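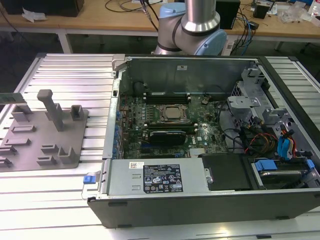

Desktop Teardown Cell: equipment plan and purchasing data

README for the planning folder, second revision

What is in the folder

The folder holds the shopping list, the price comparison, the space plan and the running-cost sheet for one robot cell that takes parts out of used desktop towers. The first cell is in place at the Edora building. The files were put together so that a second cell can be ordered for MacPherson without repeating the same three months of emails. They may also help other refurbishing shops that are trying to work out what a bench like this costs before they ask for quotes.

There is no control software in the folder and no CAD. Fixture drawings are kept by Lorne Kowalchuk and can be requested from him.

Files

budget.csv
One row per item. Columns are item, category, quantity, quoted price, paid price, lead time in weeks, supplier, and notes. Prices are in Canadian dollars before tax.

quotes.csv
Every quote received, including the ones we turned down. Where a supplier revised a quote, both versions are kept and the later one is marked "final."

space_plan.txt
Floor dimensions, outlet positions, door widths and the route from the loading door to the bench.

running_costs.csv
Monthly spending after installation. Starts in December.

donor_stock.csv
Towers bought as practice units, with model, condition on arrival and what was missing.

What the cell is for

Zarkarby takes in office computers at the end of their leases. Memory, drives and processors are pulled, tested and resold, and the rest goes to the metal and board streams. The cell works on a tower lying flat with the side panel off. Parts that come out go to holders on a plate beside the case, and a person collects them from there.

The budget assumes a person opens the case and removes the processor cooler before the tower goes on the table. We priced tooling to do both by robot and dropped it. Cooler screws differ too much from model to model, and the extra tool changer would have cost more than a year of the labor it replaced.

Budget categories

Arm. One six-axis arm with controller, bought used with a service record. Used arms came in well under new ones, but two of the sellers could not supply the teach pendant cable. Check that before you agree to anything. The notes column says which quotes included it.

Table. Slotted aluminum, supplied by Rendska. We first budgeted for a welded steel bench because it was cheaper. The slotted top costs more and has paid for itself, as the fixture plate has been moved several times and never needed a new hole. If you are pricing steel, add a line for drilling and a line for the second round of drilling.

Fixture plate and holders. Gray plate with raised holders and slotted blocks. Budget for making the set twice. Holders that looked right in the drawing were too tight for a gripper to release a memory module cleanly. The category has a 2,000 dollar allowance, and most of it went to the second set.

Grippers and fingers. Finger wear is a running cost and is listed as one. Blue release tabs and drive handles are easy on fingers. Sheet metal is not.

Safety. Guarding, emergency stops, signs and a risk assessment by an outside assessor. Fadwa Radwan handled this category, and asks that it never be used as the place to find savings when another category runs over.

Static protection. Mats, wrist straps, grounding of the table and a tester. Small money, and missing from our first draft.

Power and network. One new circuit and two data drops. The electrician needed the drawings before quoting, so start this early even though the work itself took a morning.

Side desk. An ordinary wooden-top desk placed behind the table. We left it out of the first budget and bought it in the second week. Cables, bottles and bags need somewhere to go.

Donor towers. We paid for practice units in one lot. Dinesh Dewan picked towers with the same chassis family where he could, mostly Dell, with tool-free drive carriers. Buying mixed brands at the start would have meant more fixtures before any useful work was done. Ask for units with their drive carriers still fitted. A lot of cheap stock has had them stripped, and replacements cost 5 dollars each when you can find them.

Lead times

The arm was quick because it was used. The table took 8 weeks. Guarding took longer than the table and could not be measured until the table was in position, so the two waits ran one after the other. For MacPherson we plan to give the guarding supplier the space plan at the time of the table order and accept a small charge for adjustments on site.

Running costs

Expect almost 400 dollars a month in consumables while parts are being taught. That covers fingers, replacement latches, cable ties, cleaning supplies and boards damaged in trials. The figure does not include labor or power. Floor rent is also left out because Zarkarby does not charge it to projects.

Known gaps

Shipping for the arm was shared with another order, and the split in budget.csv is an estimate.

Two rows in quotes.csv have no lead time. The suppliers never gave one.

Labor for programming is recorded in hours only. Garnet Gagnon's hours before the table arrived were not tracked.

Trade-in value is blank for every item.

donor_stock.csv lists what was missing from a tower on arrival. It does not list parts broken later.

Changes planned for the second cell

Order the fixture plate after the donor towers are on site.
Buy two sets of fingers with the arm.
Ask for a table one size deeper. A full tower and the plate fit side by side, but loose cables end up close to the arm base.
Put the static protection items on the first purchase order.
Get the teach pendant cable in writing.

Using the numbers

You may copy the files and change them for your own planning. Please do not pass on quotes.csv with supplier names attached. A version with the names taken out is available on request.

Contact

Budget and purchasing: Nathalie Charbonneau
Safety category: Fadwa Radwan
Fixtures and table layout: Lorne Kowalchuk
Donor stock: Dinesh Dewan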